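Help wanted: one patient person for beds, boxes and closets (Tapley, part-time through the spring)

Posted by Freya Furnival in December

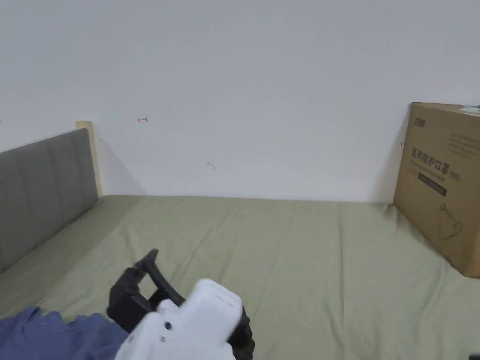

The back bedroom, with the green sheet on and a mask box still to be dealt with.

Hi! I'm Freya, and I look after Juleck, a tall narrow house in Tapley that we rent out by the room to people on longer stays (nurses, students, the odd couple between apartments). I'm looking for somebody to help me get the bedrooms in order and then keep them that way. It's part housekeeping, part sorting, part moving things from one floor to another and then remembering where they went.

The house has 9 bedrooms and they're all a little different, which I love and which makes the linen closet a nightmare. The back bedroom is a good one to start with. It has a gray padded headboard with the stitching running up and down in channels, and the bed is pushed right into the corner against the wall. That means making it is a one-knee-on-the-mattress kind of job. If you have a clever way of getting a fitted sheet on in a corner without crawling, I want to hear it, and I will tell Mamta, who has been asking me for years.

The sage green sheets are staying, by the way. I bought a whole stack of them when the Zitthorpe store closed and I'm very fond of them, but they wrinkle if you so much as look at them. I don't iron sheets and I won't ask you to. A good shake and a firm tuck is fine by me.

Then there are the boxes. We have a lot of big brown cardboard boxes in this house! I save every sturdy one that comes through the door, and they get used for spare pillows, curtains, extension cords, winter blankets, you name it. The trouble is that what's printed on the outside has stopped meaning much. A box can say N95 on it and I couldn't swear to you what's in there. So a big piece of this job, at least for the first few weeks, is opening them one at a time, deciding with me what stays, writing the real contents on the side with a fat marker and carrying them up to the top landing.

I started a house inventory last year and got as far as line 1,454 before I gave up (teaspoons did me in). You'd be picking that up where I left it. It's a plain spreadsheet, nothing fancy, and you can change the columns if they bug you. They bug me.

The walls need a going-over too. They're white all through the house and they pick up marks, little red ones, scuffs, bits of who knows what. Some come off with a damp cloth and some need a dab of paint. There's a can in the hall closet and a small brush, and I'll show you which wall is which white — there are two, sorry.

Hours: mornings are best, starting at 9:30, three mornings a week. We can talk about which ones. I'd like somebody through the end of spring and longer if we get along. Pay is hourly and I settle up every week. I'd rather talk numbers on the phone than put them here, but I pay for the first morning even if we decide it isn't a match.

You should be okay with two flights of stairs and with lifting a full box of bedding. They're bulky more than they are heavy. You don't need to have worked as a housekeeper. Kolbrún Hviid, who had the job before, came from a bookstore and she was terrific, and she only left because she moved to Ciltholm. She's happy to talk to anyone who wants to know what I'm like to work for, so ask me for her number.

What I do need is somebody who'll tell me to get rid of things. I'm bad at it. I kept 100 wire hangers for no reason at all until Kolbrún put her foot down. I also need somebody who knocks and waits, every time, even when they're sure the guest is out.

To apply, send me a short note about yourself and the last thing you organized, even if it was a glove compartment. No résumé needed unless you have one handy. Aiman Ngui will probably be the one to call you back, as I'm hopeless with voicemail, and then you'd come by for 60 minutes or so of looking at the rooms and drinking coffee. Bring shoes you can take off easily. Parking is on the street, and the side gate sticks, so push low.

Contact: Freya Furnival or Aiman Ngui, Juleck, Tapley | © Juleck Rooms | Back to top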